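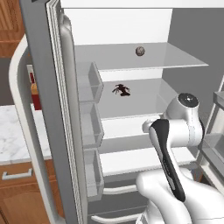

Kitchen with the refrigerator door open, computer rendering

Search Quality Analyst, Portuguese and English
Gamura, Curumham office

Gamura runs a web search engine and a local business directory. We are hiring one analyst for the search quality team, which checks whether the results people get match what they typed. The team has seven people and reports to Kirsten Carrier.

What you will do

Rate result pages against our written guidelines and note where the guidelines don't cover a case. Most analysts get through 80 queries a day once they are trained.
Write up ranking problems so that an engineer can reproduce them.
Compare results before and after a change to the index, and tell the release team if the change should be held.
Keep the Portuguese spelling and synonym lists up to date with Lindalva Caldeira.
Take a turn on the weekend news check, one weekend in seven. You get the following Monday and Tuesday off.

What we need from you

Fluent written Portuguese and English. Either European or Brazilian Portuguese is fine.
Two years in search, library cataloging, translation, fact checking or similar work.
Comfort with spreadsheets and simple database queries. You do not need to write code.
A degree is not required.

Hours and place

Full time, 40 hours a week. Three days in the office on Wendt Street, the rest from home if you want. Office days are set by the team and change when there is a release. The building has step-free access, and Ferton buses stop at the corner. We can't sponsor visas for this position.

How to apply

Send a resume and one page about a search that gave you bad results, on any search engine, and what you think went wrong. Keep the page under 400 words. No cover letter. Quote job number 174 in the subject line and address it to Su-chen Lui in hiring. Applications close 28th September. Those on the short list will do a paid two-hour rating exercise at home and then talk with Kirsten and Lindalva by video. The job starts in November.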